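Zulten lab visit, Zastdale: collecting examples in a simulated kitchen

Friday morning was given over to the data room, where Gerd Rothe's group gathers training episodes for a two-armed robot. The kitchen is rendered, and operators work from the robot's own viewpoint.

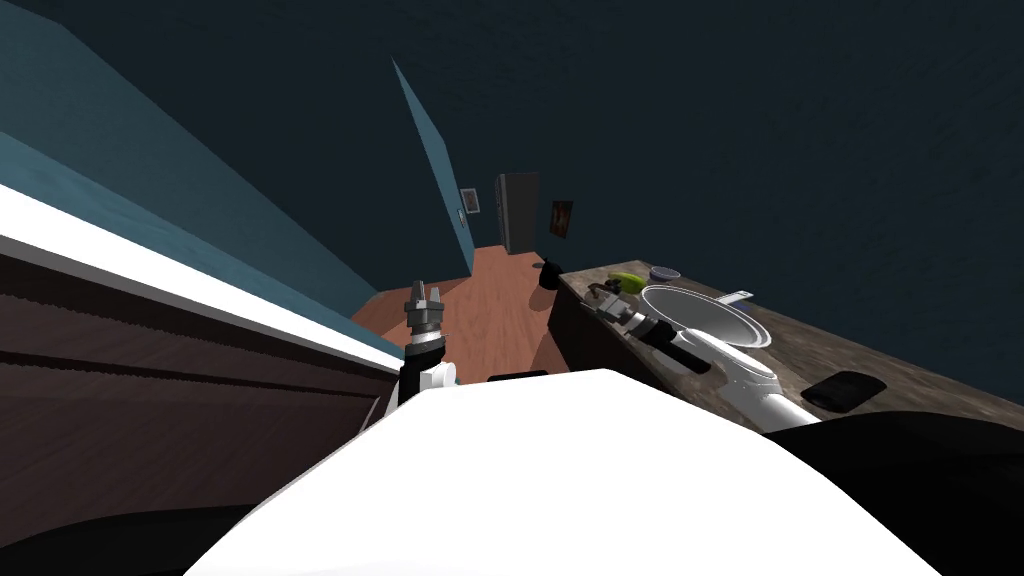 Collection

An operator drives both arms through one countertop task per episode. The counter holds a pan, a bowl and a banana, among other items. Rothe's target is 210 accepted episodes per task; the current one stood at 111, with nearly 87 rejected — mostly for hesitation above the counter.

Review

Each episode is replayed by 2 reviewers before it enters the training set. Disagreements go to Rothe. Layout changes are logged separately, under the project name Tormont.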